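February 15, 2020

Bench day. The fault came back at throw 23 and I have spent the evening trying to write it down in an order that will still make sense to me next month.

Setup as before. Synthetic pad, red fluid on the cut, running black suture, grasper on the left arm and needle driver on the right. Yaryna had the Van Damme controller on the build from January, the one with the revised grip hold. Golshifteh ran the console. I had the logs and the stop button. Oksana came in for the first hour, then went to argue with Verngate about the cable order.

The complaint we are chasing is simple to state. With the needle part way through the tissue, the right jaw is commanded to hold and the hold torque drops for a moment before recovering. If the needle is unloaded at that instant, the loss is harmless. If it is under side load, it rotates in the jaws and the controller goes on assuming the old angle. Every motion after that is planned for a needle that is pointing somewhere else. No alarm is raised, as the jaw angle itself hardly changes.

We began at the section of the cut just past the stitches already in, left jaws pressing the edge down, needle entering close beside them.
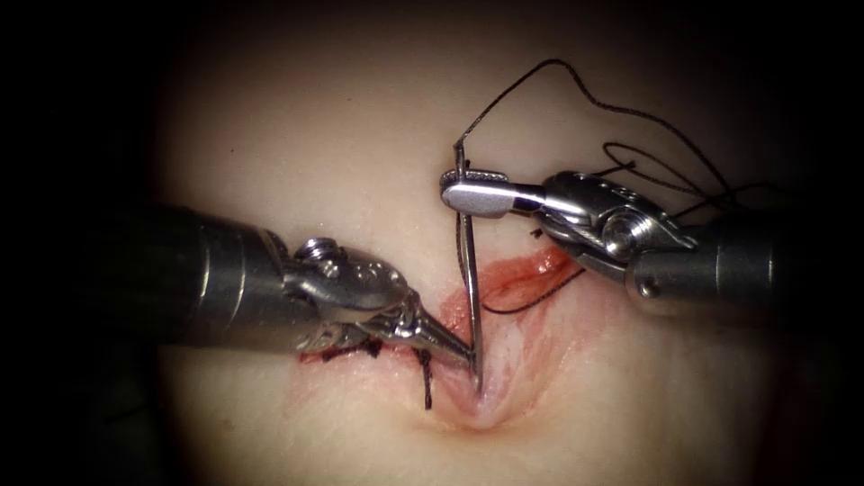 Filed under: Grip faults, Bench notes

I asked Golshifteh to keep the entry steep and to leave the slack thread alone. Last month we were tidying the thread between throws and it muddied the data, because any tug on the tail shows up in the right wrist as load. Thread draped across the wrist also shows up, though less. I would like a separate baseline for that and have asked for one twice.

Throws 1 to 22 gave nothing I would call a fault. There were two small dips in hold torque, both inside tolerance, both at the moment of handing over from drive to hold. Yaryna thinks they are the same event at low amplitude. I think so too but can't show it from two samples.

On 23 the dip was up to 700 milliseconds long. The needle was in tissue. Golshifteh said "it's gone soft" before I had seen anything on the trace, and I hit stop. Both arms froze where they were, as designed. That part of the system I have no quarrel with.

The trouble is what comes after the stop. Recovery homes the wrist to its last trusted pose, and its last trusted pose was the wrong one. With the needle turned, homing would have dragged the point sideways through the pad. On a pad this means a torn pad. Zoia's hazard sheet lists it as a nuisance. I wrote to her at lunch and asked for it to be moved up two rows, and for auto-homing to be locked out whenever the jaws report a held object.

She rang back and wanted to know how we would get the needle out without homing. Fair question. By hand, at the console, with the joints released one at a time and the wrist last. We did it this way today and it took 26 minutes, far too long, most of it spent agreeing on the order of the joints.

The wrist view is the one I trust least for angle. The instrument takes up so much of it, and a curved needle close to the pulleys reads differently depending on which part of the curve you go by. Lesia has been using it to estimate rotation. I told her I would accept the estimate as a flag but not as a measurement. She was not pleased, and she may be right that a poor second reading is better than none.
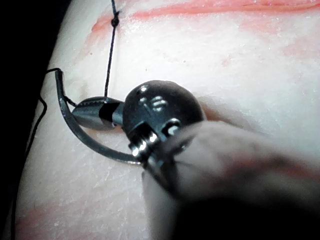 Afternoon: cause, as far as we got

Yaryna pulled the drive-to-hold handover apart. The January build waits for jaw velocity to settle before it applies hold current. If side load keeps the jaw creeping, velocity never quite settles, the wait times out, and for the length of the timeout the jaw has only friction to hold with. So the grip is weakest in exactly the case where it is needed most. The old build applied hold current at once and we changed it to stop the chatter.

Possible fixes, her list with my remarks:

Apply hold current at handover and filter the chatter afterwards. My preference.
Shorten the timeout. Hides the fault, does not remove it.
Limit side load in software. Needs a load model we don't have for the Standside instruments.

She patched the first one by mid-afternoon. I insisted on a cold restart of both arms and a fresh zero, and we went back to the pad at the same load settings.
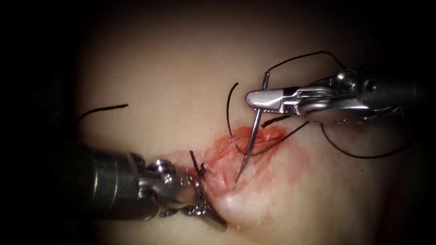 Open items

1. Patched build has 3 clean runs. Not enough to close anything. I want a full day on it with side load set deliberately high.

2. Homing lockout. Zoia to draft, me to review. Until it is in, stop means stop, and whoever is on the console calls for help before touching recovery.

3. Write the joint release order on a card and fix it to the console. Golshifteh has the notes.

4. Chatter is back, slightly. Audible on the right arm at low speed. Check whether it warms the motor.

5. Gondberg want a summary of the fault. Oksana would prefer to send it after the fix is confirmed. I would prefer to send it now, with the fault described and the fix marked as untested. We left it there.

6. Thread drag baseline. Third request.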